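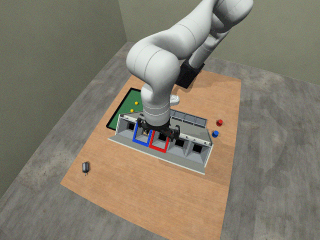

Figure 1. Simulated sorting cell: arm with parallel gripper above a row of five compartments, two of them outlined in blue and red.

Unit 6: What the simulation leaves out
Course notes, Work and Automation. Instructor: Ketsara Boonchu

Read the Votberg case before class. The summary below covers what we need for discussion.

Votberg runs a parts returns room in Bavness. Small pieces come in mixed and have to end up in the right bin. Until last December this was hand work on two shifts. Management then bought a sorting arm on the strength of a simulation much like Figure 1, with a claimed rate of 432 pieces an hour.

Look at the setting first. A clean table, bare walls, plenty of open wood, a few small objects. The red and blue cylinders stand upright with space around them. Parts at Votberg arrive in tubs of 300, tangled and often greasy, and someone has to spread them out before the arm can do anything. That someone is now Abundio Beltrán, who used to sort. His job title changed to "cell attendant." His pay did not change.

The vendor's report says the arm "removes repetitive tasks." Compare that with Beltrán's own account of a shift: tip the tub, spread the parts, clear the jam, press reset, tip the tub. I would call that repetitive.

Two more points from the interviews:

Knowledge. Miyuki Ogura sorted for years and could spot a cracked housing by feel. The arm bins it by shape and moves on. Complaints from customers went up, and the extra checking landed on her desk – it appears nowhere in the savings figures.

Pace. Breaks used to be agreed among the sorters. They now follow the reset log, which supervisor Baltazar Cisneros reads every morning. He told us he dislikes doing it.

None of this proves the purchase was a mistake. Lifting injuries may well have dropped, though the company has not shown us numbers. Be as hard on the critics' claims as on the vendor's.

For discussion
1. Who did the work of preparing parts before the arm, and was it counted?
2. The rate of 432 is per hour of what? Running time, or shift time?
3. What would you ask to see before signing the order?

Written response: one page, due at the start of the next session.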